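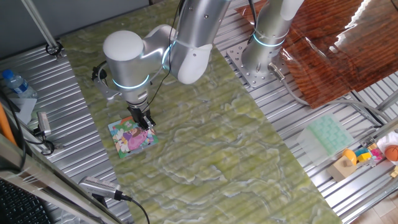
Small Puzzles, Big Tables
Speaker notes -- Fergal Ó Ceallaigh, Gustgate Toy Library
Balogun Room, Friday, straight after morning tea. 60 minutes including questions.

Before I start
Puzzles out on the tables already, one per pair of chairs, pieces tipped into the lids. Don't tell anyone what they're for. People will start on them while I'm still fiddling with the projector and that's exactly what I want.
Spare mats on the side bench. Water for me. Clock where I can see it!

Opening (5 min)
Hello, welcome, lovely to see so many of you back from your scones. My name's Fergal, I look after the puzzle shelves at Gustgate, and I've been looking forward to this since January when Bukola rang and asked if I could fill an hour on jigsaws. I could fill a week.

Ask: hands up who did a jigsaw over the holidays. Hands up who finished it. (Pause. There's always a groan.)

Then say what the hour is about. We're talking about the little ones, the small square picture puzzles that sit flat in a board and fit in a kid's two hands. The 1000-piece harbour scene has plenty of fans already and can look after itself. I want to talk about the cheap, bright, slightly daggy cartoon ones that turn up by the boxful at every op shop in the country, and why I reckon they're among the best things on our shelves.

Slide: the little square board
Leave this one up for a while. Cartoon picture, figure in a pink dress near the middle, white flowers, green leaves, some blue at the border. People will have a view about the artwork and some of them will say so out loud. Let them.

My point is to look at it the way a four-year-old does. Where would you start? Take answers from the floor. Most adults say corners, then edges. Most kids I've watched go straight for the person. The dress is pink, hardly anything around it is, and there's your way in. The flowers make a second little island. The green is the hard part, and a kid will leave it till last without being told.

So when we're choosing puzzles for the shelf, I look for that. One strong figure, a couple of patches in colours that don't turn up elsewhere, and a background that's a bit of work. A picture that's equally busy all over is miserable at this size. So is one where half the board is plain sky.

Aside if there's time: the Keltine farm set. Gorgeous drawing, beautiful thick board, and every single animal is brown. It went out twice and both times it came back with a polite note.

What you put it on (10 min)
I get very excited about this bit so watch the clock.

The surface matters so much more than people expect. Small pieces on a hard shiny table skate about. You press one corner in and the far corner lifts and slides off towards somebody's lap. Put a mat down, any mat with a bit of grip, and the whole thing settles. The green marble-patterned one on the slide is a good size, with loads of room round the board for the pieces you haven't used yet. That's the test I'd use. If the mat is only just bigger than the puzzle, the loose pieces end up off it and you've lost half the benefit.

Patterned versus plain: I was a firm plain-mat man for years. A soft swirly pattern in one colour family is fine, I've come round. What you want to avoid is anything with printed shapes on it. We had a road-map play mat for a while and children would spend ages trying to pick up a roundabout.

Demo: get the front table to try theirs on the bare tabletop, then slide a mat under and have another go. Ask them what changed. Don't answer for them. (Last time a woman in the second row explained it far better than I ever have -- something about being able to push without holding.)

Light
Quick one. Overhead light plus a glossy board equals glare, and a kid won't tell you there's glare, they'll tell you the puzzle's boring. Turn the board a quarter turn. Same goes for shiny timber-look tabletops and the laminated picture guides some makers put in.

The stuff around the edges (10 min)
Now look past the puzzle on that slide, over to the right. Blocks in yellow, blue, pink and red, a pale green tray with a grid of raised squares, a little wooden cube with a hole in it, a ball got up like a basketball. That's a real table! Every puzzle session I've ever run has had a fringe like that.

I used to clear it all off before we began. Bukola Adeyemi talked me out of it, and she was dead right. Her argument, which I'll try to do justice to: kids don't do a puzzle in one go. They do a bit, they wander off to something they can hold, they come back. If the something-to-hold is within arm's reach they come back much sooner than if it's on the other side of the room.

So now we have what she calls side toys. Her rules of thumb, write these up if the whiteboard's free:

Keep them to one side of the table, the same side each week.
Nothing the same size as a puzzle piece and nothing flat. Chunky is good.
Balls are allowed if they've got a cloth or something soft by them. Otherwise you'll spend the session under the table.
Anything with a tray or grid is brilliant for parking loose pieces, sorted by colour.

That last one's my favourite. Somebody's nan started it at Gustgate with an old ice cube tray and I pinched the idea on the spot. Pink bits in one square, white bits in another. Some kids get so keen on the sorting they never get to the puzzle at all and I'm completely happy with that.

Drinks go on the other side from the toys. Lids on. Moving along.

Checking them back in (10 min)
Deep breath, this is the admin section, but stick with me, it's the part people email me about afterwards.

We've got 64 small puzzles on the books. Every one gets made up when it comes back. Yes, every one. No, counting the pieces into a bag doesn't do the same job. You can have the right number and still have one stray from a different box, and the stray will be green, and you won't see it.

How we do it:
Board down on a mat, pieces in the lid.
Make it up. Press all over with a flat palm at the end, you'll feel a swollen piece before you spot it.
Small mark on the back of each piece in pencil. Ours are two letters. Texta bleeds through on the cheaper boards (ask me how I know).
Log it in Doltura, tick complete or type what's missing.
Rubber band round the lot, back on the shelf.

Doltura note for those using it: put what's missing in words, by picture. "Left shoe and bit of flower" has got us more pieces returned than any piece number ever did. Families go and look under the couch for a left shoe.

Missing pieces: I'm relaxed about one. Two and it goes to the repair tub. Making a replacement is very satisfying, press some baking paper over the gap, rub with the side of a pencil to get the outline, cut it from cereal box card in enough layers, colour it in. It never quite matches and the kids adore it. We've got one puzzle that gets borrowed purely for its home-made piece.

Show the repaired ones now. Pass them round. GET THEM BACK.

Puzzle swap (rest of the time, leave 10 for questions)
Everyone picks up the puzzle in front of them and swaps with the table behind. One person can see the guide picture, the other can't. The one who can see it gives the hints, and the only rule is no pointing. You have to say it. "Something pink with a curve." "A bit of leaf touching the blue."

Go round and listen, there's always great language flying about. This is the bit I most want people to take back to their own groups. Speechies love it. Grandparents love it. Dads who said they weren't puzzle people get frighteningly competitive.

Call time with two minutes' warning. Don't let me ring the bell early like at the last one.

Questions I usually get
What age? Go by the child. I've stopped reading the age on the box.
Timber or cardboard? Both. Timber lasts, cardboard has far better pictures.
Do you wash them? Damp cloth on the boards, front only, then leave them standing up on end with air round them.
Where do you buy? Op shops first, school fetes, then new. Check it's all there before you pay, nobody at a fete minds if you kneel down and make it up on the grass.
Can adults borrow? Please do!

Last thing: sign-up sheet for the repair afternoon is with Bukola near the door, bring scissors if you've got good ones. Puzzles back in their lids, mats rolled pattern side in, and the Balogun Room needs the chairs stacked against the window wall.

© Gustgate Toy Library | Contact us | Session notes | Back to top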